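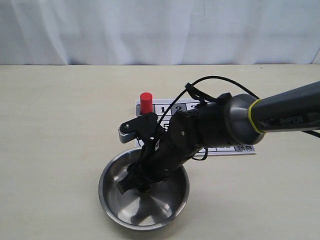

Skovetti Automation Lab – Visitor Demonstrations Team

Section 4. Setting up the card-and-bowl station for an open day

This section covers the tabletop station only. For power, network and the emergency stop, complete Section 3 first. The station uses one arm, one numbered card, one steel bowl and a set of small colored cylinders.

4.1 Laying out the table

1. Clear the table and hang the curtain so that its lower edge meets the back of the table. Visitors must not be able to stand behind it.
2. Lay the numbered card flat, slightly left of center as seen from the visitor side. The row that starts with 1 goes toward the curtain.
3. Place the bowl in front of the card. The rim may overlap the lower edge of the card, but must not cover a cell that is used in the run.
4. Stand one red cylinder upright in the top left cell, next to the 1. Keep the spare cylinders in the Musstead case, off the table.
5. Check that the left part of the table is clear.

Note: The polished bowl reflects the overhead lights. If the camera check in 4.2 fails, dim the front row of lights before moving the bowl.

4.2 Checking the arm

1. Load the program "Davier open day" from the station menu. Do not use the November version, as its bowl position is 98 mm too far back.
2. Run the camera check. All cells of the card must show as found.
3. Move the arm by hand control until the lower gripper jaw is inside the bowl. Stop before the jaw touches the bottom.
4. Look at the cable where it loops over the wrist. It must have enough slack to follow the arm and must not catch on the gripper.
5. Return the arm to the home position and save the bowl height.

CAUTION: The cable can drag across the card when the arm is low. If the card shifts, stop the run and repeat 4.2 from step 2. Do not straighten the card while the arm is powered.

4.3 Running the demonstration

1. Ask visitors to stand behind the floor line, 572 mm from the table edge.
2. Announce the cell number, then press Start.
3. Let the arm finish its move – a full cycle takes around 2 minutes – and wait for the green light before reaching onto the table.
4. Reset the cylinder by hand. Only the operator does this.

Note: Two operators are required for groups booked through the Navarrete hall. One runs the arm and the other watches the floor line.

CAUTION: A cylinder dropped outside the bowl stays where it is until the arm is back at home and the light is green.

4.4 After the last group

Send the arm home, switch off at the station panel and store the card flat. Wipe the bowl with a dry cloth. Enter any stopped runs in the station log – see Section 6 for the codes.

Section last revised: Mon 3 February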